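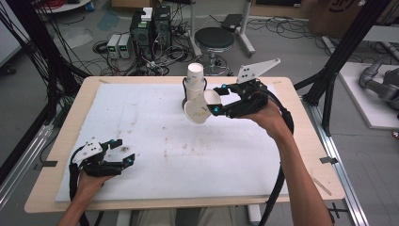 The weak coffee years

5/31/24

I've been thinking about bad coffee, and how much of it I've loved. My aunt's church in Restholm had an urn that could serve the whole congregation twice over, and on Sundays you lined up for it with a paper cup that went soft at the seam if you talked too long. I always talked too long. The coffee was the color of weak tea and tasted mostly of the urn, and I would give a good deal to be standing in that hallway again with a powdered creamer packet in each pocket.

I was 14 when I was first allowed to have any. My aunt poured it half full, topped it off with milk, and told me to drink it slowly so I'd know whether I liked it. I didn't like it at all (who does, at that age?) but I drank every bit and went back for more, and then lay awake that night feeling enormously grown up.

After that came the college coffee, from a machine in the basement of the library that took only quarters, and then the office coffee at my first real job, where the pot sat on the burner from eight in the morning until somebody got brave. I wrote a lot of letters beside that pot. I also met Zuzana Sokol beside it, who is still my friend 27 years later and who still puts far too much sugar in everything, including, once, a bowl of soup, though she says that one was an accident.

Paper cups have a lot to do with it, I think. You don't expect much from a paper cup. You hold it with both hands because it's thin, and you stand near other people who are doing the same, and before you know it you've heard all about someone's knee surgery. A nice mug sends me off to a chair by myself with a book. I love that too, but it's a different sort of morning.
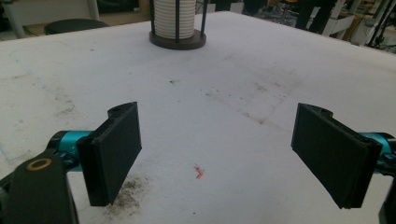
Then I got fussy

I did go through a fancy stretch. It started with a grinder my brother gave me one November, and within a year I had a scale, a kettle with a long skinny spout, and opinions about water. I ordered beans from a little roaster called Zabala and kept notes on them in a spiral notebook. "Plummy," I wrote. "Less plummy than last time." I found that notebook last week while looking for the warranty on the dishwasher, and I laughed so hard I had to sit down on the laundry room floor.

The coffee was very good, I'll say that. But it took forever, and I noticed I had stopped offering it to people. If a neighbor came by I'd think of the weighing and the pouring and the waiting, and I'd offer her iced tea! That bothered me when I finally saw it. My aunt must have filled 1,000 cups in that hallway over the years and I never once saw her hesitate.

So the kettle has moved to the high shelf over the refrigerator, and I've gone back to a plain drip machine with a button. It makes more than I can drink, and that has been good for me. I've started carrying the extra next door in a thermos.

The recipe, if you can call it that

A few of you asked after my last post what I'm making these days. I use five scoops of whatever is on sale at the Mirnell Street grocery, cold water up to the top line, and a pinch of salt on the grounds, as my aunt did. She kept the salt in an old film canister in her purse and was a bit secretive about it.

Zuzana is coming to stay at the end of the month, so I need to buy sugar. I'm hoping she'll bring those almond cookies from the bakery near her, and if she reads this, yes, Zuzana, that was a hint.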